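Home Reviews Cells and Arms Grippers Site Visits Archive Contact

Category: Site Visits / Dual-arm manipulation

Review: the Jatudden two-arm tabletop station, seen at the Urnstead open day

Posted 2025-07-17 by Cristian Echeverri

Urnstead opens its workshop to outside visitors twice a year, in spring and again in October. I went to the most recent one with a single purpose, to look at the Jatudden station under something closer to working conditions than a trade floor allows. Jatudden does not sell the arms. It sells the table, the frame, the mounting hardware, the control software and the integration, and the customer brings whatever arms it has or buys them through the Urnstead office. This review covers the package as demonstrated. I did not have it on my own bench and I have no long-run reliability data.

Layout

The station is a flat brown table with two white arms mounted along the far edge, reaching in toward the middle. Slotted aluminium framing comes down at the far corners. The operator side is the near edge. I prefer this arrangement to the inverted mounting that a number of integrators have moved to, where the arms hang from a gantry. Inverted arms clear the table better, but they put the shoulder joints at a height where every service task needs a step, and the gantry has to be stiff enough to carry reaction loads from both arms at once. With the bases at table height the frame has an easier job.

The cost is shared space. Two arms based on the same edge have a common region in the centre, and the planner has to manage it. Jatudden's software treats the overlap as a reservable volume by default. One arm claims it, the other waits at the boundary. For handovers and two-handed grasps the reservation is switched off and replaced by a minimum separation between links, which the integrator sets. The demonstrator set it from a text file. I would like to see that value exposed in the interface, with a log entry whenever it changes. It is the sort of parameter that gets edited late in the afternoon and forgotten.

The demonstration task

Urnstead had chosen kitchen goods, and I have no complaint with that. Household items are a fair test of a general-purpose station. A mug on its side gives a curved exterior, an open mouth and a handle in one object. Cloth has no fixed geometry. A wire rack has thin parallel bars that depth sensors tend to handle badly, and clear plastic is worse again.

Visitors stood along one side behind a line and the session ran for 17 minutes, with a question period afterward. Both arms were under the Zepeda planner, which is the optional module and priced separately. The standard planner was not shown. I asked for it and was told it would have required a reload.
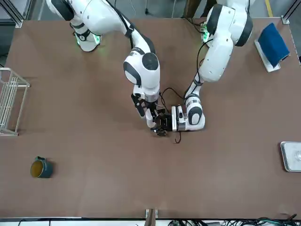
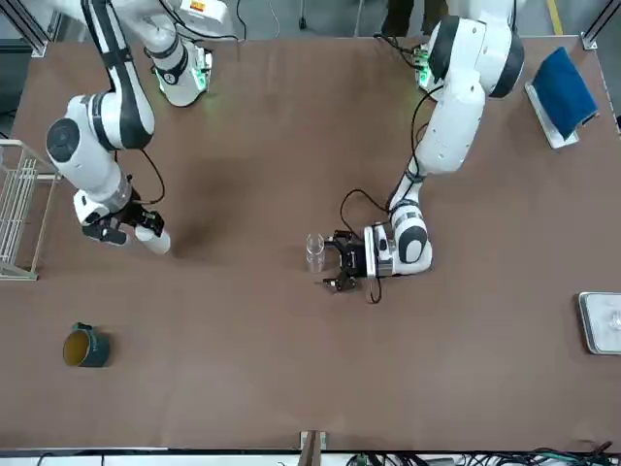

Both pictures are from the Urnstead table, with the rack at the left and the mug lying on its side.

Motion quality was good at the speeds used. Approach moves were smooth, and I heard no audible hunting from the wrist joints when an arm held position. Deceleration into a grasp was conservative. The demonstrator confirmed that the speed override had been limited for the open day, and that a customer installation behind guarding could run faster. I will take his word for that, but it means the cycle times we saw have little value for anyone doing a throughput calculation, and I have left mine out.

Close work between the two grippers is where the Zepeda module is supposed to earn its price. Joint-space planning for each arm in turn gives safe results and slow ones. Zepeda plans both together and replans at 12 Hz, according to the data sheet. That is adequate for objects that stay where they are put. It would be marginal for anything moving under its own weight, such as a cloth slipping out of a grasp, and I would want to test that case before committing.

Grippers

The grippers are two-finger units, mostly black, and they are the part of the package I would look at hardest. The finger linkage is compact and opens wide enough for ordinary drinkware. Grip force is set per object class. There is a default class for unknown objects, and it is set low, which I think is correct.

Fingertip pads are a consumable. Ultico supplies them under its own part number, and the lead time quoted at the open day was 2 weeks. Buy spares with the first order. The pads are held by a single screw each, so changing them should be quick, but I was not able to try it. There is no tactile sensing in the fingers at this price level. Contact is inferred from motor current, and the demonstrator was candid that very light items can be missed. A thin plastic cup is near the limit of what current sensing can be expected to resolve.

Cable management

This is my main criticism. The cables run outside the arms, strapped to the links, with free loops left for joint travel. External routing is easy to inspect and cheap to replace, and I have no objection to it in principle. The loops near the wrists are generous, though, and on the arm at the right of the table a length of cable hangs below the gripper end. In a cell where the arm works low over upright objects, that is something to snag or knock things with. A shorter service loop with a proper swivel clip would be a modest change. I raised it and was told that a revised clip kit is under evaluation.

Below the near edge of the table the cabling was a tangle. For a permanent installation I would specify a tray, a labelled patch panel and strain relief at each connector before signing off. None of that is in the base package. It is quoted as an option, and the quote sheet does not make this obvious.

Status indication

Each arm has a lit ring or band at the base. Green was showing at both bases during the demonstration. It can be read from across the room, which I count in its favour. The manual lists the other colours, and the only one I would question is the use of a slow amber pulse for two separate conditions, paused by operator and waiting for shared volume. They call for different responses from the person standing at the table. The software distinguishes them on screen, so the information exists.

Table surface

The top is matte, and it had faint scuffs on it. A matte top is the right choice for overhead and side cameras, as glare from a gloss top will upset both segmentation and depth. The colour is mid-brown. White goods stand out well against it. I would expect dark brown or tan items to be harder, and a customer handling cartons should ask for a different top. Jatudden told me that the surface can be swapped without disturbing the arm mounts. If so, the extrinsic calibration should survive the change, but I would rerun it regardless.

Calibration and software

The calibration routine was shown on a second screen from a recording. It takes a set of poses from each arm against a printed target and solves for both bases and the cameras in one pass. Residuals are reported per pose, with outliers flagged, and the operator can drop a pose and solve again. This is well done. Several competing packages report one average figure and leave you to guess which pose spoiled it.

Logging is thorough. The session file from the demonstration held 1667 entries, each time-stamped and filterable by arm. Export is to plain text. Search is slow and the filter resets whenever a new file is opened, which becomes tiresome quickly.

Documentation consists of a printed installation guide and an online reference. The guide is clear on anchoring, levelling and power. The online reference lags the software by at least one release, and two menu items I saw used on the day do not appear in it.

Assessment

The Jatudden station suits a lab or a pilot line that already owns a pair of arms and wants a known layout with a decent calibration routine. The table, frame and logging are sound. The Zepeda module appears worth having for any task where the grippers work close together, subject to a trial with your own objects. Budget for the cable tray and the spare pads. I would hold off ordering the wrist clips until the revised kit is available, and I would ask for the separation parameter to be moved out of the text file as a condition of purchase.

Urnstead will run the station again in October. I have asked for the standard planner to be loaded beforehand and for a session on cloth alone.

Related items
Ultico fingertip pads: wear after one season
Notes on reservable volumes in two-arm cells
Zepeda planner, first look
Choosing a table surface for depth cameras
Urnstead open day: what to ask before you go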